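Breldale Community Forum > Food, Drink and Going Out > Dogs at the Strachan?

munro_c
Has anyone been to the Strachan since they opened the back courtyard to dogs? The sign out front says "well-behaved dogs welcome", which rules out mine, but I'm prepared to lie.

Beathag Aitken
Went in March with two kelpies. Water bowls at the gate, shade sail over half the tables, staff lovely. The schnitzel has gone up again. Mine slept under the bench the entire time and I have never been so suspicious in my life.

dehua_k
It's fine on a weeknight. Sunday arvo is a different pub. Last time there was a labradoodle standing on a table and the owner was telling everyone he was "just being social". So was I until then.

Calum Drummond
Unpopular view, but I'd like one place left in Breldale where I can eat a parma without something breathing on my knee. We've got the oval, the creek track, the foreshore and both coffee carts. How many venues does a cavoodle need?

Beathag Aitken
Calum, there's a whole front bar. With carpet. And a telly.

Calum Drummond
The front bar smells like the carpet.

tennant_catriona
Does anyone know if it's leads on the whole time? Our greyhound is a rescue and isn't keen on strange dogs coming up to him. He'd be happy in a corner if people would leave him there.

dehua_k
Leads on is the rule. Whether the rule has been explained to the labradoodle I can't say. Ask for the tables along the brick wall, they're out of the traffic. Phone ahead, they do hold them.

munro_c
Is there a dog menu? I've been told there's a dog menu.

Beathag Aitken
There's a "pupper platter" for 8 dollars. It's a sausage, cut up.

munro_c
I could cut up a sausage.

Beathag Aitken
You could, but would it come on a little board?

Calum Drummond
Eight dollars. A pot is less than that at happy hour. I rest my case, whatever it was.

tennant_catriona
Thanks dehua. We'd probably go for an early tea, before it fills up. Is Garinow any better, for comparison? I know they let dogs on the deck.

dehua_k
Garinow has the better coffee and the worse deck. The gaps between the boards are wide enough for a claw, and our old girl wouldn't walk on it. Carried a 4 year old staffy past a hen's brunch. Not going back.

Beathag Aitken
I'd disagree there, they put matting down over summer and it's much improved. Still no shade after lunch though, so bring a hat for yourself and a wet towel for the dog.

dehua_k
Matting on half of it. The other half is where they seat you.

munro_c
Update: took him to the Strachan. He ate my chips, barked at a pram, and a lady at the next table said he had "a lot of personality". I think we're allowed back. The board is very small, by the way. He ate the sausage and had a fair go at the board.

Calum Drummond
I was in the front bar and I heard the personality.

tennant_catriona
Booked a wall table. Will report back.
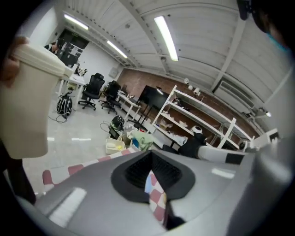 Page last modified: 1 Apr 2022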